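Betreff: Re: [greifer-liste] Handgreifer-Kit von Brunero, taugt das was?
Von: Auður Ragnarsson
Datum: 31. Juli 2024

Hallo Kaj, hallo Liste,

Kaj Stougaard schrieb:
> wir überlegen gerade, ob wir uns das Handgreifer-Kit von
> Brunero zulegen (das mit den zwei Fingern und dem Schaumstoff
> auf den Backen). Preis laut Angebot 1.253 Euro pro Stück, das
> ist für uns kein Pappenstiel. Hat das jemand im Einsatz?
> Mich interessiert vor allem, wie es sich mit weichen und
> krummen Sachen schlägt, Schuhe, Beutel, so etwas. Und ob man
> die Beläge selber tauschen kann, ohne jedes Mal einen ganzen
> Finger zu bestellen.

Ja, wir! Zwei Stück, seit dem Frühjahr, und ich wollte sowieso längst mal was dazu schreiben. Wir nehmen damit Vorführungen für unser Sortierprojekt auf (intern heißt es Tullano, fragt nicht), also Gegenstand greifen, anheben, drehen, ablegen, und das Ganze von vorn. Inzwischen haben wir mehr als 20 verschiedene Gegenstände durch, da bekommt man schon ein Gefühl für das Ding.

Erst mal das Gute: Es liegt prima in der Hand, auch nach einer Stunde noch, und der Zusammenbau war an einem Nachmittag erledigt. Die Gewindeeinsätze in den Rahmenarmen sind aus Metall eingesetzt, da leiert also nicht beim dritten Umbau alles aus wie bei unserem Eigenbau davor. Die Anleitung ist allerdings ein Graus, der Schritt mit der Fingerausrichtung steht erst hinter dem Schritt, für den man ihn braucht. Sigrún hat deshalb einmal alles wieder auseinandergenommen und war entsprechend begeistert.

Zu deinen Schuhen, Kaj: Gerade die sind bei uns der Dauerbrenner, speziell Clogs aus geformtem Material. Stehend von oben ist das fast langweilig. Auf der Seite liegend wird es interessant, weil man mit dem einen Finger an die Sohle muss und dort eben keine glatte Fläche hat, sondern lauter runde Stollen.
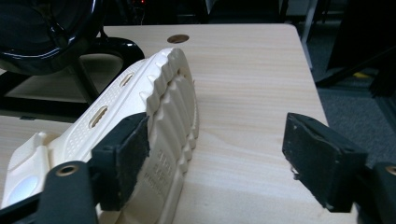

Wir fahren inzwischen immer erst mit einer Seite an, bis sie sauber anliegt, und schließen dann die andere nach. Wer beide Finger gleichzeitig zumacht, schiebt den Schuh gern mal quer über den Tisch. Das muss man den Leuten am Anfang zeigen, danach sitzt es. Bei Beuteln kann ich weniger sagen, da haben wir nur 13 Durchgänge, und die waren ehrlich gesagt ziemlich gemischt (einer ging komplett daneben, Reißverschluss verhakt).

Jetzt zum Ärgerlichen, nämlich den Belägen. Die schwarzen Polster greifen gut, aber sie leiden! An den Kanten gehen sie zuerst, da scheuert es, und irgendwann hängt ein Fetzen weg. Tauschen kann man sie selbst, der Block darunter bleibt dran. Alten Belag abziehen, Kleberreste runter, neuen drauf, fertig. Nur gibt es bei Brunero die Ersatzbeläge bisher ausschließlich im Satz mit den Blöcken, was ich frech finde. Gunnlaugur schneidet unsere jetzt aus Plattenware von Skov zu, das klappt wunderbar, man muss nur auf dieselbe Dicke achten, sonst stimmt die Öffnungsweite in der Auswertung nicht mehr. Das haben wir natürlich auf die harte Tour gelernt.

Der Support antwortet übrigens, aber langsam. Auf die Frage nach einzelnen Belägen hieß es, ab September seien welche geplant. Ich würde an deiner Stelle vor der Bestellung noch mal nachhaken und gleich einen Satz mit heraushandeln.

Würde ich es wieder kaufen? Ja, schon. Falls du vorher mal eins in die Hand nehmen willst, komm vorbei, Clogs sind da.

Viele Grüße
Auður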